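# Picking the fingers at Colline

*June 2026*

When I asked the gripper lead at Colline how long it takes to choose a gripper, she laughed and went to put the kettle on, and I took that as the beginning of an answer. Her group has spent the spring comparing 2 candidates for the same job, a set of flat paddle fingers from Flastari and a softer, rounded pair from Krajčí. The job is handling flower stems. She had promised me an hour and I'm afraid I took most of her afternoon.

"People think we started with flowers because they look nice in a report," she told me, settling in with her mug. "And they do look nice, I won't pretend otherwise! But we started with pegs and blocks like everybody else, back in April, and both sets did so well on the pegs that we had nothing to talk about. You need something that bends a bit and has most of its size at one end."
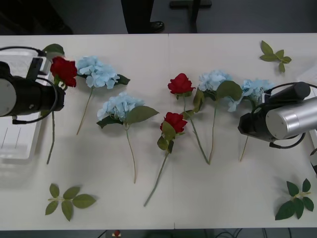
The stem, she explained, is the whole difficulty, and she talked about it for quite some time with real affection. A stem is thin, it lies almost flush with whatever it is resting on, and the part you would naturally look at is somewhere else entirely. They use artificial flowers, red roses and pale blue hydrangeas, set out across a white tabletop between two arms, and the way they are laid matters more than I would have guessed. "You put the stems at different angles, and you let a couple of the ends come close together," she said. "If the ends nearly touch, you find out very quickly how wide your fingers are. A person just slides a fingernail in there. We haven't got a fingernail." She also likes to leave a few leaf sprigs lying by themselves, partly as a second kind of object and partly, I suspect, because she enjoys making life hard for her colleagues.

I wanted to know which pair was winning, and she was reluctant to put it that way. The comparison runs to 500 picks for each set of fingers, shared between the left arm and the right, and they weren't through the second half of it when I visited. What she would say is that the two fail differently. The Krajčí pair, in her telling, is forgiving when the approach is a little crooked, but it tends to roll a stem along the table before it closes. The Flastari paddles get down low and stay there, and when they miss, they miss cleanly.

"I prefer a clean miss," she said. "You open up, you try again, the flower is where you left it. With a roll you have a new problem, and the flower next door may have a new problem too."

Her colleague, who looks after the controllers and had drifted over from his bench by this point, did not agree at all. He thought the rolling was mostly a matter of closing speed. "We're still running the speed that came with the Brakel controller," he said, pulling up a chair. "I've asked to slow down the last 16 millimeters of travel, and I think half of the difference between the two sets goes away. Maybe more." She raised her eyebrows at the "maybe more," and they went back and forth on it in a friendly way while my tea got cold. I gathered it was a conversation they'd had before.

From there we got onto cameras, which turned out to be the part of the project he cares about most. The group works with a fixed view of the table and a close view from the wrist, and he had been against the wrist camera at first. It was one more cable to route around the arm, he said, and one more thing to recalibrate whenever the fingers were swapped.

"Then I spent a morning going through the close views, and I came around," he admitted. "From up above, a hydrangea is a blue patch with a line coming out of it. Down near the flower you can tell the stem from its own shadow. That was where a lot of our bad picks came from, we were going for the shadow."
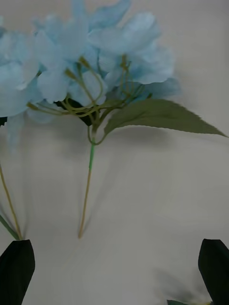
She added that the close view had changed how she thinks about finger shape as well. Before, she judged a set of fingers by what it did once it was closed. Now she pays attention to how much of the picture they take up while they are still open, because every bit of finger in view is a bit of table you can't see. Wide paddles have to be spread well apart to keep the middle clear, and spreading them apart makes them clumsy among neighbors. Slimmer ones would help, but slim fingers flex, and she has a drawer of bent ones to show for an earlier experiment. (She did show me. It was a full drawer.)

I asked whether they might end up recommending both, one set on each arm, and she said the idea comes up every week and she has stopped arguing against it. It would mean keeping separate calibrations and separate spares. He was already nodding, though, and had started sketching on the back of my notes how a soft pair could steady the bloom end while the paddles took the stem.

"Finish the 500 first," she told him, and he said he would, and then asked if he could keep the page.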